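**Rings on the wood table in our little office - what gets them out?**

posted by cirenau_desk, 18 June 2023

Light wood table, pale grain, sits in the small office at Farquharson. People put mugs and soda bottles straight down on it. Now there are 2 whitish rings and one darker one near the edge. Wiped with dish soap, no change. Don't know what the finish is, came with the room. Don't want to sand if I can help it. Also how do you get people to use a coaster?? We have them.

---

**Dougal Niven**

White ring = moisture in the finish, not the wood. Usually fixable. Dark ring = it got thru to the wood, harder.

For the white ones:

- dry cotton cloth over the ring, iron on low, NO steam
- press a few seconds, lift, look. Repeat
- still there, rub in a little petroleum jelly, leave overnight, wipe off in the morning

Go with the grain when you wipe. Try it on the underside first - some finishes go cloudy with heat and then you have a bigger problem than a ring.

Dark one, you're looking at oxalic acid and refinishing that patch. Gloves, open window. I did one in May and the patch came out lighter than the rest, had to do the whole top in the end. 3 evenings. Might just live with it.

---

**pundow77**

mayonaise. my mom swears by it. or put a plant on it

---

**Livunberg Liz**

Iron trick is good, +1. Don't use the mayo, ours smelled for days.

On coasters - a stack on the shelf does nothing. Leave them out on the table where the cups end up.

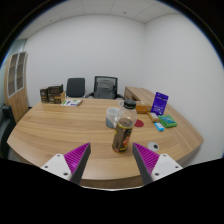
Bottles are as bad as mugs by the way, anything out of the fridge sweats and people forget that. If you've got 4 people sharing the table put out more coasters than people, everybody has a coffee AND a cold drink going. Cork backed ones if you can, the bare plastic kind stick and drag grit around.

And after you get the rings out put a coat of paste wax on. Thin. Buff it, wait a day before anybody puts stuff back on. Won't stop a hot mug but it buys you time to wipe.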